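Notes for session 2, Wed 24 February. Slides are numbered in brackets. Total time 24 minutes, questions after.

# Dating the Vevcombe prayer roll

## [1] Opening

- Subject: one parchment roll of intercessions, held at Vevcombe, used by the parish there and later at Grotulcombe.
- Claim under test: that the roll was copied in a single campaign before the two parishes were joined.
- My position: two campaigns, with a gap. The second hand worked at Grotulcombe.
- Define "intercession" early. For this talk it means a named petition read aloud by the minister, with a fixed response from the people. Private prayers on the dorse are excluded.

## [2] Physical make-up

- 6 membranes, sewn head to tail. The sewing between the fourth and fifth uses a different stitch and a thicker thread.
- Ruling is in lead on the first four, in drypoint on the last two.
- 668 petitions in all. Numbering in the handout follows the Prantl edition, including its error at the third seam, where one petition is counted twice. Corrected numbers are in parentheses.
- Wear is heaviest at the foot of the first membrane. Consistent with a roll opened to the same place each Sunday and rarely read to the end.
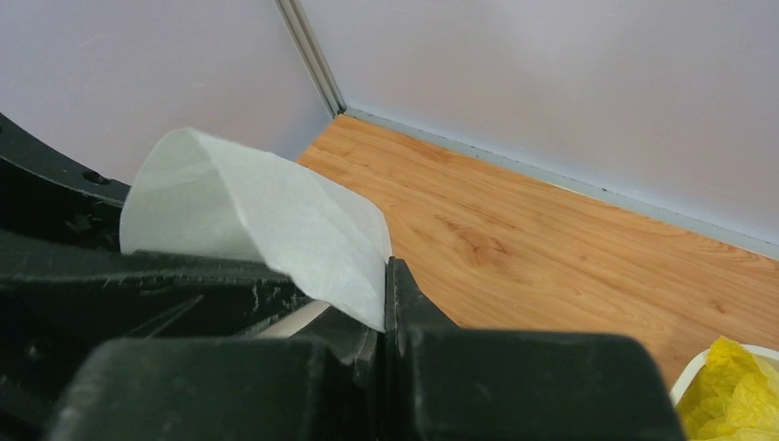
## [3] The two hands

- Hand A: upright, abbreviates the divine names in the usual way, never abbreviates the names of the dead.
- Hand B: slopes right, abbreviates both. Also writes the response in full each time, where A gives only the first word.
- Prantl treats B as A in old age. Problem – the change is abrupt and falls exactly on the seam. An aging hand would show some drift on the fourth membrane, and I find none.
- Pause here. Let people compare the two columns on the handout before moving on.

## [4] What the petitions ask for

- Membranes one to four: rain, safe childbirth, the bishop, travelers, the sick by name, the dead by name.
- Membranes five and six: the same list, minus travelers, plus a petition for "those who come over the hill to worship."
- The hill can only be the ridge between the two villages. Vevcombe people would not need the phrase in their own church. At Grotulcombe, after the joining, they would be the ones coming over.
- Counterargument to give fairly: the phrase could refer to pilgrims on the way to the well. Against this, the well feast is in August and the petition carries no seasonal rubric. Every other seasonal petition on the roll has one.

## [5] Theology of the response

Read this section more slowly. It is the part most likely to be misheard.

- A's response is addressed to God directly: "Hear us, Lord."
- B's response is reported speech: "And the people shall ask that they be heard."

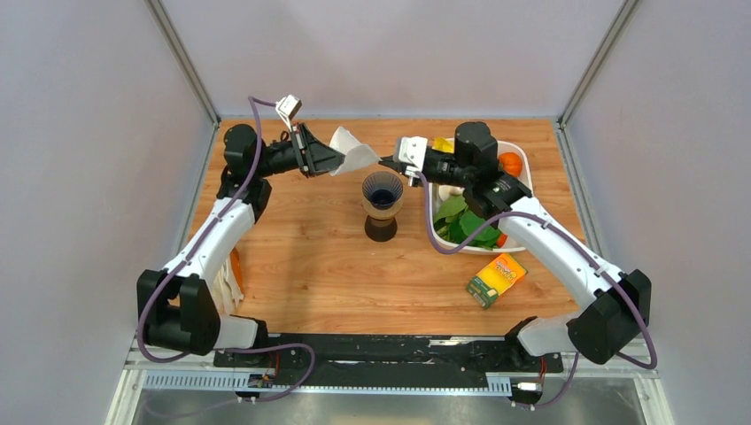
- The shift is from text to rubric. B is writing for a minister who does not know the local custom and has to be told what the people will do.
- Do not overstate. It does not show a change in belief about who prays or who hears. Both forms assume that the congregation prays and the minister leads.
- The Poltia fragment has the same reported form. It is the only other witness in the region. It is too short to establish a shared source, and I do not argue for one.

## [6] Objections

- "The seam is a repair." Possible. A repair would explain the thread. It would not explain the change of ruling.
- "Scribes varied." They did, within limits. The treatment of the names of the dead is a matter of devotional practice, and A is consistent across four membranes.
- "The parishes were joined later than you think." The date of joining is not needed for the argument. Only the order matters.

## [7] Closing

- Restate: two hands, two places, one continuous use.
- Open item – the erased line at the head of membrane five. Ultraviolet reading gives a capital G and then nothing certain. Leave it as unread. Do not speculate if asked.
- Cut slide 6 if running over. Keep slide 5 whole.
- Handouts back to the box by the door, the folded ones included.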